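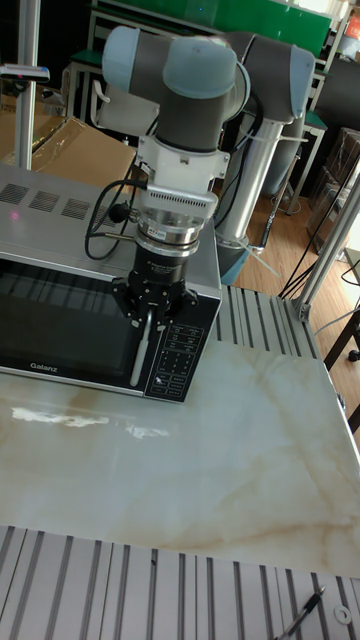

Die Theaterpädagogische Arbeitsstelle Drestel besuchte im März den Werkstatttag des Schauspielhauses Vekach. Anlass war die dortige Neuinszenierung des Familienstücks »Avcı«, das im kommenden Schuljahr in das Begleitprogramm aufgenommen werden soll. Die Leitung des Hauses begrüßte die Gruppe im Foyer und erläuterte den Weg eines Stückes von der ersten Bauprobe bis zur Premiere. Ausführlich kam die Wirkung moderner Küchen auf der Bühne zur Sprache: Eine silberne Mikrowelle auf einer weißen Tischplatte mit Marmormuster zieht den Blick auf sich, bevor ein Wort gesprochen ist, und die Beleuchtung muss auf die Metallflächen abgestimmt werden.

Der Rundgang führte anschließend durch Schreinerei, Malersaal und Schneiderei. Im Malersaal lag der Prospekt für den zweiten Akt aus, eine Straßenansicht in gebrochenen Grautönen, die nach Auskunft der Abteilung noch zweimal lasiert wird. Die Schneiderei zeigte Figurinen und Stoffproben. Für die Rolle der älteren Tochter sind vier Kostüme vorgesehen, die ihren Rückzug aus der Familie durch zunehmend schwere Stoffe begleiten. Der Kostümentwurf für die Mutter war zum Zeitpunkt des Besuchs noch nicht freigegeben.

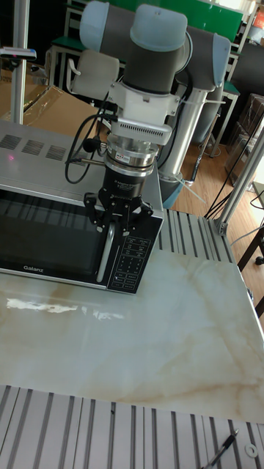
Probenbesuch auf der Studiobühne

Ab 14 Uhr durfte die Gruppe einer Probe beiwohnen. Regisseurin Gülizar Bozkurt arbeitete an der Szene, in der die Geschwister zum ersten Mal über den abwesenden Vater sprechen. Der Text umfasst hier kaum eine Seite; die Probe dauerte dennoch bis in den späten Nachmittag. Mehrfach ließ die Regie den Dialog ohne Stimme spielen und prüfte, ob Blicke und Pausen die Spannung tragen. Besonders die Darstellerin der jüngeren Schwester überzeugte durch eine genaue, zurückgenommene Spielweise. Der Schluss der Szene blieb offen und soll in der folgenden Probenphase neu gefasst werden.

Im Nachgespräch wurde die Eignung für Schulklassen erörtert. Die Dramaturgie empfiehlt den Besuch ab Klasse 8 und stellt eine Materialmappe mit Szenenauszügen bereit. Für die Gruppen aus Drestel sind vorerst 19 Plätze in der Voraufführung reserviert.

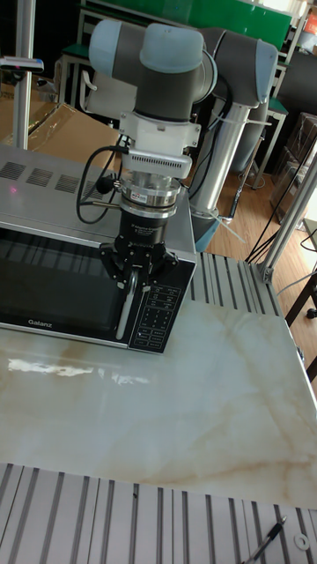 Können Lehrkräfte bereits vor der Premiere eine Probe besuchen?

Probenbesuche sind nach schriftlicher Anmeldung beim Schauspielhaus möglich, sofern die Regie zustimmt. Über den Termin entscheidet das künstlerische Betriebsbüro.

Den Abschluss bildete der Requisitenfundus im Untergeschoss. Sein Bestand wird im hauseigenen Verzeichnis Usteo geführt, das derzeit 1.979 Einträge enthält – von Briefpapier bis zu vollständigen Tafelservicen.

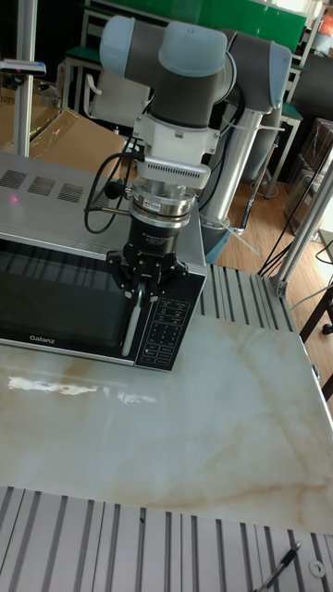

Für jede Produktion wird aus dem Verzeichnis eine eigene Requisitenliste erstellt, die der Inspizienz und der Abendregie vorliegt. Beschriebene Gegenstände müssen darin auch für eine Vertretung eindeutig erkennbar sein. Der Vermerk »Küchengerät, Tisch« genügt demnach nicht; »Mikrowelle, silberfarben, Marke Galanz, auf cremefarbener Platte mit Marmormuster« lässt keine Verwechslung zu. Die Arbeitsstelle wird diese Form der Liste für die Schultheatertage übernehmen und den beteiligten Spielleitungen eine Vorlage zusenden.

Theaterpädagogische Arbeitsstelle Drestel | Kontakt | Impressum | Alle Rechte vorbehalten | Nach oben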